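Teleoperation: Greifer schließt beim Aufzeichnen zu früh auf weichem Stoff, Policy übernimmt das

Forum > Robotik und Automatisierung > Demonstrationen und Imitation Learning

bruchkante_7
Beiträge: 12

Hallo zusammen,

ich zeichne seit Januar Demonstrationen für eine zweiarmige Anlage auf, Steuerung über ein Leader-Follower-Paar pro Seite. Aufgabe: Decken und andere Textilien im Wohnzimmer aufnehmen und ablegen. Aufzeichnung mit der Software Flestus, Training auf einem Rechner im Nebenraum. Der Datensatz Seststead, so heißt er bei uns intern, umfasst derzeit 600 Episoden, davon sind 485 als brauchbar markiert.

Bei festen Gegenständen habe ich keine Probleme. Bei Decken dagegen lernt das Modell ein Verhalten, das ich so nicht vorgemacht haben will: Der Greifer fährt an den Stoff heran, schließt etwas zu früh, hebt an, und zwischen den Fingern ist nichts oder nur ein Zipfel Flor. Danach fährt der Arm die Ablagebewegung trotzdem vollständig ab. In den Demonstrationen habe ich bei Fehlgriffen immer nachgefasst, aber offenbar reicht das nicht.

Was ich bereits geprüft habe:

Zeitversatz zwischen Gelenkdaten und Handgelenkkamera. Liegt unter einem Bildintervall.
Nullpunkt der Greifer. Nach jedem Einschalten neu angefahren.
Bildrate. Keine ausgelassenen Bilder in den Episoden, die ich stichprobenartig durchgesehen habe.
Schließkraft am Leader. Lässt sich bei mir nicht rückmelden, ich greife also rein nach Sicht.

Der letzte Punkt ist vermutlich der wunde. Als Bedienender sehe ich über die Handgelenkkamera den Stoff hinter den Fingern, kann aber die Tiefe kaum abschätzen. Eine rosa Decke auf dunklem Sofa ist vom Kontrast her noch der günstige Fall:
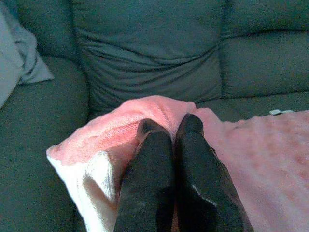
wischmopp_ethernet: Welche Größe zeichnest du als Aktion auf, die Sollposition vom Leader oder die Istposition vom Follower? Bei weichem Material macht das einen großen Unterschied.

bruchkante_7: Istposition, für Arm und Greifer. War in Flestus so voreingestellt, ich habe es nie geändert. Die Sollwerte liegen aber als eigene Spur in den Rohdaten.

Damit konkret meine Fragen: Muss ich die Deckenepisoden neu aufnehmen, oder lässt sich mit den vorhandenen etwas anfangen? Und wie führt man Textilgriffe vor, damit der Zeitpunkt des Schließens für das Modell erkennbar ist?

Danke vorab.

kabelkanal
Beiträge: 3355

Neu aufnehmen musst du nach meiner Einschätzung nur einen Teil. Ich gehe der Reihe nach vor.

Erstens die Aktionsspur. Wenn du die Istposition des Greifers als Aktion verwendest, lernt das Modell die Öffnungsweite, die sich am Stoff eingestellt hat. Der Befehl, der dort Kraft erzeugt, liegt aber dahinter: Der Leader ist weiter geschlossen als der Follower, und die Differenz drückt die Finger zusammen. Gibst du dem Regler später nur die Istposition vor, ist diese Differenz nahezu weg, und die Finger liegen kraftlos an. Bei einem Holzklotz fällt das weniger auf, weil die Reibung oft noch genügt. Eine Decke rutscht durch. Nimm also für den Greifer die Sollposition vom Leader als Aktion und die Istposition als Teil der Beobachtung. Dafür brauchst du keine einzige neue Episode, nur einen neuen Export.

Vor dem Export solltest du eine Griffphase plotten, beide Spuren übereinander. Liegen Soll und Ist auch während des Haltens deckungsgleich, hast du nie richtig zugedrückt, und dann hilft der Export nicht.

Zweitens die Bewegung vor dem Griff. Die meisten fahren beim Fernsteuern flüssig an und schließen noch in der Fahrt. Das sieht gut aus und ist für Textilien ungünstig. Je nach Episode schließt du dann ein paar Bilder früher oder später, und das Modell mittelt darüber. Besser:

Anfahren bis kurz vor den Stoff.
Finger weiter öffnen als nötig.
In den Stoff hineindrücken, bis er sich seitlich aufwölbt.
Kurz stehen bleiben, dann schließen.
Nach dem Schließen nochmals kurz stehen bleiben, dann langsam anheben.

Das Aufwölben ist der eigentliche Auslöser. Es ist im Handgelenkbild erkennbar, auch ohne Tiefeninformation. Die Pausen aber kurz halten und immer gleich ausführen. Bei langen Pausen lernt die Policy mit Vorliebe das Stehenbleiben.

Such dir außerdem eine Stelle, an der der Stoff eine Falte oder einen Bogen bildet. Auf glatt gespanntem Stoff ist ein Parallelgreifer im Nachteil, egal wie sauber du steuerst. Wo keine Falte ist, mit dem anderen Arm eine zusammenschieben und das als festen Bestandteil der Aufgabe vorführen – nicht nur gelegentlich.

Drittens das Nachfassen. Du schreibst, du hättest immer nachgefasst. Wie sind diese Episoden markiert? Wenn dein Filter alles über einer bestimmten Dauer aussortiert, wirfst du genau die Korrekturen weg. Das würde zu den 115 fehlenden Episoden passen.

Für Korrekturen hat sich bei mir Folgendes bewährt: getrennt aufnehmen, die Episode beginnt mit dem bereits misslungenen Griff. Greifer geschlossen, leer, knapp über der Decke. Von dort aus öffnen, absenken, neu greifen. So steht der Fehlgriff selbst nicht als Aktion im Datensatz, die Reaktion darauf aber schon. 100 solcher Episoden, über verschiedene Stoffe verteilt, wären ein vernünftiger Anfang.

Viertens die Übersichtskamera. Kontrolliere, ob beim Start jeder Episode beide Greifer und das Zielobjekt gleichzeitig im Bild sind. Meine Ausgangsstellung sieht so aus: ein Arm links, einer rechts, dazwischen ein Kinderstuhl mit einem Kissen auf der Sitzfläche, der restliche Raum bleibt, wie er ist.
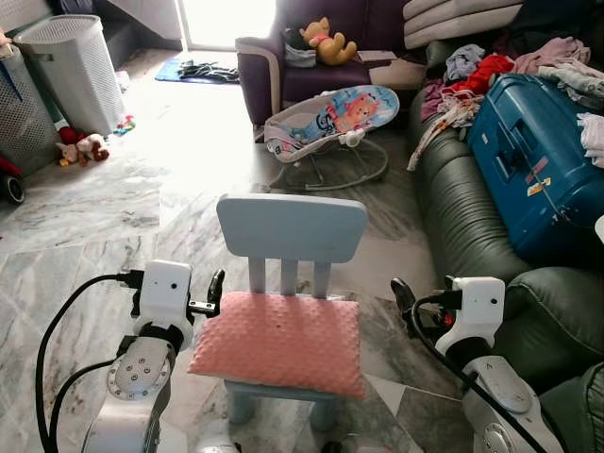

Von dieser Stellung aus beginnt jede Episode mit demselben ersten Wegstück, erst danach trennt sich die Bahn je nach Zielobjekt. Das vereinfacht auch das Zurücksetzen, weil du eine gespeicherte Gelenkstellung anfahren kannst, bevor die Aufzeichnung startet. Das Anfahren selbst gehört nicht in die Daten. Variieren solltest du die Lage der Textilien und die Tageszeit. Meine Nachmittagsdaten waren lange ohne Gegenstück, und abends bei Lampenlicht griff das Modell systematisch zu kurz.

Noch ein Wort zum Hintergrund: Wäsche, Taschen und Spielzeug nicht wegräumen, wenn der Roboter später dazwischen arbeiten soll. Zwischen den Sitzungen umlegen, innerhalb einer Episode nicht anfassen.

Reihenfolge wäre also: plotten, neu exportieren, mit den vorhandenen 485 Episoden trainieren, testen. Erst danach die Korrekturen aufnehmen. Sonst weißt du nicht, welche Änderung gewirkt hat.

halbduplex
Beiträge: 41

Hatte das Gleiche. Andere Fingerkuppen von Bruron draufgemacht, weicheres Material, Problem weg. An den Daten habe ich nichts geändert.

kabelkanal
Beiträge: 3355

@halbduplex: Kann helfen, mehr Reibung kaschiert die fehlende Schließkraft. Bei dickem Flor kommst du damit aber nicht weit. Und wer die Kuppen wechselt, muss den Greifernullpunkt neu setzen, sonst passen die alten Episoden nicht mehr zur Hardware.

nachtlauf_b
Beiträge: 9

Ich würde die Fernsteuerung für solche Griffe ganz lassen und den Arm von Hand führen, also Motoren auf Schwerkraftkompensation und direkt am Handgelenk anfassen. Man spürt den Stoff dann wenigstens. Mit dem Baptista-Aufsatz geht das einhändig. Nachteil: Die eigene Hand ist in der Übersichtskamera zu sehen, und im Betrieb ist sie es nicht. Ich spiele die Bahn deshalb danach ohne Hand ab und zeichne erst dabei auf. Bei Decken klappt das nur mäßig, der Stoff liegt beim Abspielen nie wieder genau gleich.

bruchkante_7
Beiträge: 13

Rückmeldung: Soll und Ist geplottet. Der Leader ist beim Halten deutlich weiter geschlossen, die Kraft war also da und stand nur in der falschen Spur. Neu exportiert und trainiert. Die Decke wird jetzt meistens gehalten, wenn der Griff in einer Falte sitzt. Auf glatter Fläche schließt er weiterhin zu früh.

Der Filter hatte tatsächlich eine Obergrenze für die Dauer. Ein guter Teil der aussortierten Episoden enthält Nachfassen, die sehe ich jetzt einzeln durch. Die Korrekturepisoden nehme ich als Nächstes auf, mit Startzustand wie von kabelkanal beschrieben. Das Handführen habe ich kurz probiert und wieder gelassen, zweiarmig fehlt mir dafür eine Hand.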